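Gandum Robotics Club – Gallery from the Two-Arm Table Task

Posted Fri 18 September

Welcome back, everybody, and a special hello to the families who have been writing in to ask what on earth goes on in here after school and why it takes so long to clean up a table. We promised pictures weeks ago, and then the new term began and the schedules had to be redone (twice!), and the page sat half finished all that while. So thank you for your patience, and please settle in, because I have never managed to write a short gallery page in my life and I don't suppose I'll start now.

For those who are new to the club, our big project this season is called Varico. The students picked the name and have been very cagey about what it means. The goal is to teach a pair of arms to do the small household jobs most of us do without thinking, like moving a mug or getting the forks and spoons off a plate after dinner. It sounds easy. I thought so too when the students first pitched it to me, and I have apologized to them since.

We work on two setups. The first one is the dinner table, with a cloth and dishes and plenty of everyday clutter toward the back. The students argued hard for keeping the clutter, on the grounds that their own kitchens look like that, and I couldn't come up with a good answer. 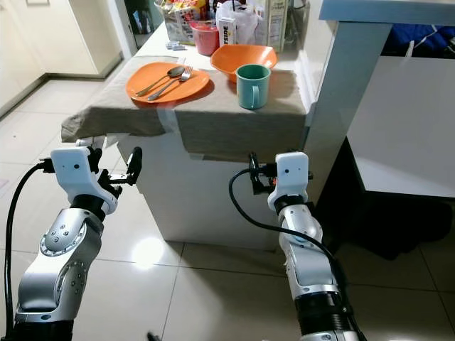

The dinner table, with spoon and fork on the orange plate and both grippers down by the front of the cloth.

You may be able to make out the clear tape along the front of the tablecloth. Tape has become a major line in our budget this year! Cloth is a very different thing to work on than a bare tabletop, and the group in charge of the dinner table has filled page after page of the logbook with notes on folds and creases. If your child has come home and lectured you on the proper way to smooth a tablecloth, I do hope you are getting some use out of it.

Every run goes into the log, good or bad. We set ourselves a goal of 1000 logged runs before the Szalai Open, and the students, being students, crossed out my number on the whiteboard and wrote 2000 next to it. I have left it up there. We will see which of us was being sensible.

The second setup is much plainer: a gray table with a cup on it and a lot of open space. All new members begin on this one, and I'd like to say a word in its favor, because it doesn't get the attention the dinner table gets and the newer kids sometimes feel they have been given the boring job. They haven't. Reaching for a cup means working out how far away it is, which way it is turned, and how wide the fingers have to be before they get there, and all of that comes back later in every harder task we do.

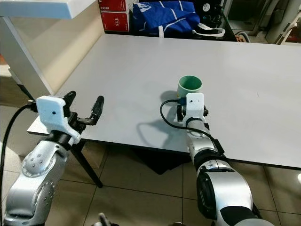 Left gripper wide open, and the right one in close by the pale green cup.

The rule at the plain table is that you say out loud which arm you are about to move before you move it. It feels silly for the first session or so, and then it becomes a habit, and by the end of September I expect the new members will be announcing left and right in their sleep. We borrowed the rule from the Jatov summer workshop, where a few of our older students spent part of their vacation, and it has saved us a great deal of confusion. Two arms sharing one table can get tangled up in each other's business very quickly.

Handles are the next step up from rims. There was a long and quite heated discussion over whether a mug ought to be picked up by its handle at all, or just pinched at the edge and be done with it. The handle side won the vote, mostly by pointing out that you wouldn't want somebody's fingers in your cocoa. 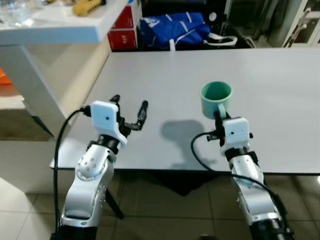
Right arm on the mug handle. The left arm has its gripper open and nothing in it.

I have a soft spot for the mug work. The approach has to be lined up nicely with the handle, and a student who is rushing will usually find that out in a hurry. We give each pair 10 tries at a turn and then they swap, driver to note-taker and note-taker to driver, so that the person with the pencil knows what it is like to be the person at the controls. The notes have gotten kinder since we started doing that – and a good deal more useful too.

Once a pair is comfortable with the mug, they graduate to the dinner table, where they meet the dreaded cutlery. Thin, shiny, flat things are hard going, and I won't pretend otherwise. The older members are very good about sitting with the ones who have just moved over. 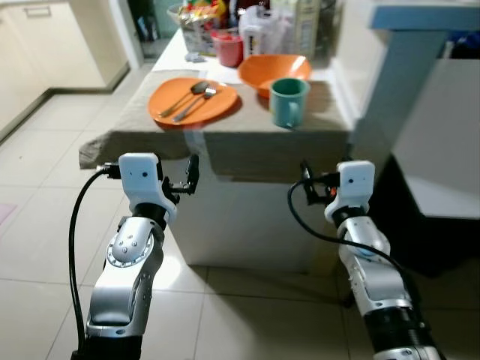
From now until the Open we'll be running on our usual afternoons, with one extra session on Saturday mornings for those who can make it. Please send a snack, and please put a name on it. Session 2 of the family open house will be for hands-on time, so if you have been itching to try an arm yourself, that is the one to come to, and your child will be delighted to tell you everything you are doing wrong.

We could also use a few more plates and bowls if anyone is clearing out a cupboard. Bright colors are lovely, plastic is best, and they don't need to match. Drop them in the box by the club room door and we'll put them to work.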